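叠T恤的那些“窍门”，我试下来剩几条

网上教人叠T恤的文章，每隔一阵就换个名字重新来一遍。三秒叠衣法、军装卷法、竖立收纳法、口袋叠法，标题一个比一个响，点进去内容差不多。我自己洗衣服、叠衣服这么多年，对这类东西一向是先不信，试过再说。下面写的是我试过之后还在用的，和试过之后扔掉的。扔掉的比留下的多。

先说三秒叠衣法

就是捏住肩线一点、腰侧一点、下摆一点，手一交叉一抖，衣服就折好了的那个。看别人做很神，自己做头几次都是一团。练会了以后确实快，可是快出来的那几秒，全赔在后面整理上了：袖子经常没进去，领口歪一边，放进抽屉还得再拽两下。而且它对料子挑得很。厚一点的纯棉还行，软塌塌的莫代尔一抖就滑走，小孩的衣服太短，抖不开。

一家人一次洗出来的T恤也就那么一堆，平平常常地叠，听半集广播就叠完了。我不觉得有什么必要跟秒表过不去。

结论：会了可以拿去逗孩子，收衣服别指望它。

在哪儿叠，比怎么叠要紧

这一条很少有人写，可能因为没法起个好听的名字。大多数人是坐在床沿上，把衣服摊在被子上叠。被子是软的，一压一个坑，衣服下面不平，折线自然是斜的。叠出来歪，就以为是手法不对，又去搜新手法。

换到硬的平面上，什么手法都不用学，立刻整齐一截。餐桌、书桌、熨衣板都行（熨衣板偏窄，大人的衣服袖子会垂下去）。桌面最好是浅色的，深色衣服铺上去边线清楚，哪里没拉平一眼就看出来。

如果桌面有木纹缝，或者常年油乎乎的，可以在上面垫一块白板。不用买专门的“叠衣台”。Drundetti那种带刻度的叠衣台卖145块，我在别人家用过一次，刻度是给标准尺码画的，我家的衣服没有一件对得上。一块旧白板，擦干净，边上拿胶带固定在桌子上，别让它跑，就够用了。胶带贴在板边和桌沿，别贴到中间去，衣服拖过来会粘毛。

提醒一句，写过字的白板要先用湿布擦，再用干布擦，晾一会儿。残留的笔墨会蹭到浅色衣服上。我有件米色的就这么废了，洗了几遍也没下来。

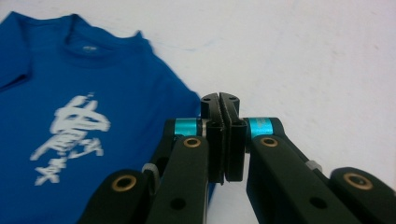 铺平这一步，多数教程一句话带过，我认为毛病大半出在这里。领口朝上，正面朝上，先把两个肩膀拉到一样高，再管下摆。像这件宝蓝色的，胸前有一块白色大印花，布面上还留着一些浅浅的褶子，这种程度用手掌从中间往两边抹几下就可以了，犯不着拿熨斗。抹的时候绕开印花，或者隔着一层布抹。有些教程让人用手使劲来回搓平，说摩擦生热等于熨烫。我照做过，褶子没少，印花边上倒是起了毛。

另外，看领口。领口的罗纹如果已经松了，波浪形地翘着，怎么叠都不会好看，这不归叠法管。有文章说松了的领口用冰水泡一夜能收回去，我泡过，捞出来是一件凉的、领口松的T恤。

有印花的怎么折

说法有两派。一派说印花要朝里，免得磨；一派说要朝外，免得折出印子。两派都说得斩钉截铁，谁也没给出依据。

我自己的做法很简单：折线能躲开印花就躲开，躲不开就朝外折，让印花在弯的外侧，弧度大一点。胶质厚的印花最怕两面贴在一起，夏天柜子里闷，贴久了会粘，撕开的时候掉一块。遇到这种，中间夹一张白纸，普通打印纸就行。Stutik出过一种“防粘隔层膜”，半透明的，一包19块，我买过。用起来跟烘焙纸没有分别，而且滑，叠好的衣服往上一摞就散。后来剩下的都拿去垫饼干了。

水性的薄印花，摸上去跟布差不多的，不用管它，随便折。

具体折法，我只用一种：

衣服正面朝下。
左边往里折三分之一，袖子往回翻一下。
右边一样。
从下摆往上对折，再对折一次。
翻过来，领口在上面。

就这些。折三分之一还是四分之一，看抽屉宽度，不看教程。先量抽屉，再决定折多宽，顺序别反了。很多人按教程叠了一整摞，放不进去，又重新来过，这一下午就没了。

要不要用叠衣板

叠衣板就是几片能翻的塑料板，衣服铺上去，左一翻右一翻下面一翻。商店里叠样品用它有道理，尺码齐，数量大，天天叠。家里用，我的看法是不值。

我用过Mussa牌的那种，10块钱出头，塑料薄，翻了一个夏天，连接的地方就裂了。后来拿硬纸板自己剪了一块，长方形，一片，不带翻页。把它放在衣服背面正中，两边顺着纸板的边折过来，抽出纸板，再对折。效果一样，宽度还是照着我自己的抽屉剪的。纸板用软了就换一块，快递箱子多得是。

孩子刚学叠衣服的时候，纸板倒是很好用，边在哪里他看得见，不用大人在旁边一直说“再往里一点”。

卷还是叠

出门装箱，到处都说卷起来省地方。我拿同一个箱子、同一批衣服装过两回，一回卷，一回叠，拉链都拉上了，箱子鼓得也差不多。卷的好处是找东西方便，抽一件出来别的不动。坏处是拿出来一身横褶，尤其是厚棉布。所以短途、衣服少，我卷；要穿得像样一点的，我叠，放在最上面。

至于说卷起来“一件都不会皱”，我没见过。卷得再紧也皱，只是皱的方向换了。 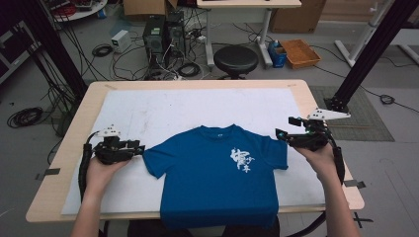 竖着放，也没那么神。抽屉够深、衣服够多、塞得够满，才立得住。拿走几件以后，剩下的就一件一件往下倒，过两天跟原来平摞没什么区别。有人就说要买分隔盒。于是又买分隔盒，盒子有壁，壁要占地方，本来放得下的又放不下了。Stundis的分隔盒我留了一个，用来装袜子，装袜子是合适的。

如果一定要竖放，拿两个书立夹住就行，衣服少了往中间推一推。书立底下那片铁如果有毛刺，缠一圈胶带再放进去，不然勾线。

几条零碎的

没干透的不要叠。手摸着是干的，腋下和领口的双层布里面常常还潮，叠进去第二天就有味道。这两处我是单独捏一下再收。冬天屋里晾的，多等半天。

香薰片、樟木块，放可以放，别直接贴着浅色衣服。说能“防霉”的那些，我持保留意见，柜子返潮的时候它们跟着一起潮。柜门白天敞开一会儿，比放什么都强。

穿过一次还不打算洗的，别跟干净的叠在一处。搭椅背上就搭椅背上，好过叠得整整齐齐混进去，过几天自己也分不清。

深色新衣服头几回洗完，别紧挨着白的压在抽屉里。蓝的、红的都可能沾色，返潮天尤其明显。先跟深色的放一起，洗过几遍再说。

有篇文章声称，学会正确的叠法，一年能省下1,000元买新衣服的钱。我想了很久这笔钱从哪儿省出来，没想明白。衣服穿坏，多半坏在洗和晒上，机洗翻面、少用烘干、别在大太阳底下晒一整天，这些管用。叠得好看，主要是打开抽屉的时候心情好一些，另外找衣服快一点。

抽屉底下垫纸的事，有人来信问过。我垫的是旧挂历，光面朝上，一年换一次，换的时候顺便把抽屉擦了。报纸不要垫，油墨掉色。

下回写毛衣，那一类的说法更玄，我手头有一件已经试坏了，另一件还在晾。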